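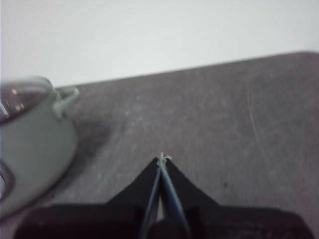
Gray tabletop and off-white wall, with the handle of a pot.

Week four: Reading a town toll list
Instructor: Sena Dogbe

Toll lists are among the more common records left by small medieval market towns. They name goods coming through the gate and what was owed on each. The Cisengate list, which we use this week, survives in a single copy made by a town clerk. It has 72 entries. The first lines are badly rubbed, so start reading at the entry for salt.

Terms you need

Toll: a payment on goods brought in to sell.
Stallage: a payment for the right to set up a stall.
Murage: a toll granted for a fixed term to pay for town walls.

Students often mix up the first and the last. Murage needed a grant from the crown, and the money was supposed to go to the walls. In practice the two could be collected at the same gate by the same men.

What the list leaves out

A toll list gives rates. It doesn't tell us how much was sold, or whether anyone paid. Many people were exempt, including the townsmen themselves and the tenants of certain religious houses. If wine is on the list, the clerk expected wine might come. He may have copied the line from an older list or from another town.
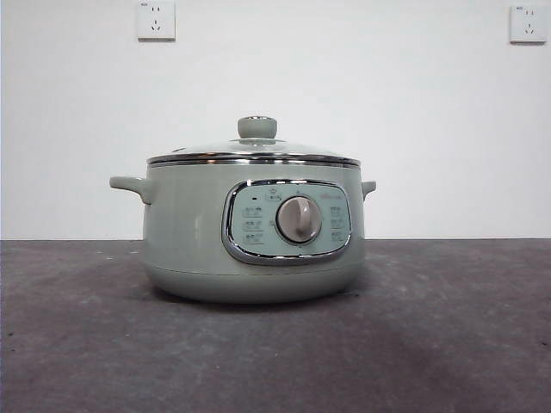
Compare the list with the court roll where you can. The roll records 57 fines for dodging the toll, most of them for hides and fish. Grain hardly shows up, even though it takes up a good part of the list. We'll talk about why in section.

Units are another problem. A "load" could mean a cart load or a horse load, and the clerk doesn't always say which. Leave the word as it stands in your transcription and put your guess in a note.

For next time

Read the transcription on Castus, salt through wool. Pick 4 entries and write up what each can and can't tell us. Keep it under 2000 words, notes included. The December session is for drafts, so bring a printed copy.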